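Looking after the hand grippers

1st April

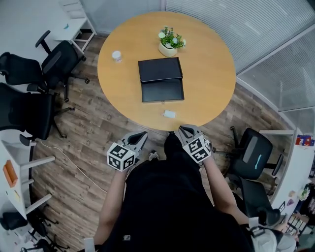
Most of my month goes on the two hand-held grippers we use for the Clivero setup. They get knocked about more than the arm does, so they need more care. I check the jaws first, opening and closing each one 50 times and feeling for grit. Then I look over the white cubes with the black square markers, one on each gripper. A scuffed marker costs us tracking, and a cube that has shifted by a hair is worse – the numbers still look fine but the jaw ends up in the wrong place.

The left one had worked loose. Two screws hold the bracket and I had been tightening them by feel, which was a mistake. Teodor Hodoroagă lent me his small torque driver and I did both sides again, then ran the calibration from the start. It took 3 goes before Anent accepted it. Run 177 is the first with the new offsets, so anything earlier should be loaded with the old file.

The round table stays where it is. I tried the long desk in April last year and kept catching my elbows on the wall side.

Still to do: new pads for the right jaws, and a spare set of marker stickers from Humomport. The last lot took more than five weeks to come, so I have ordered early.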